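Chapter 5
Ventilation of Equipment Enclosures
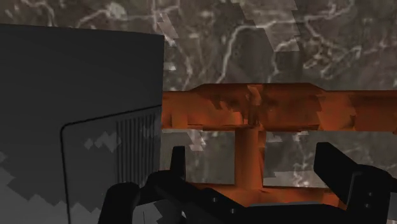
Heat released inside a closed cabinet must leave it by one of two paths: through the walls, or with air that passes through openings. In a sealed cabinet only the first path is available, and the inside temperature rises until the walls give off heat as fast as the contents produce it. For small loads this is acceptable. A painted steel cabinet holding a 20 watt load seldom needs openings of any kind.

At 200 watts the case is different. Wall area alone is rarely enough, and the designer must provide an inlet low on the cabinet and an outlet near the top. Warm air rises and draws cooler air in behind it. The rate of flow depends on the height between the openings, the temperature difference, and the resistance of the path. Grilles, filters and sharp bends all add resistance.

The term free area means the open part of a grille, measured after the bars or slats are subtracted. It should not be confused with face area. Many errors in practice come from using one in place of the other.

Section 5.1 treats heat loss through walls. Section 5.2 covers natural flow and introduces the Skerow method for sizing openings. Fans are left to Section 5.3. Readers should review the units in Chapter 2 before starting the problems.

Cilton Technical Texts | Contact the publisher | Copyright Cilton, revised July 9, 2024 | Back to top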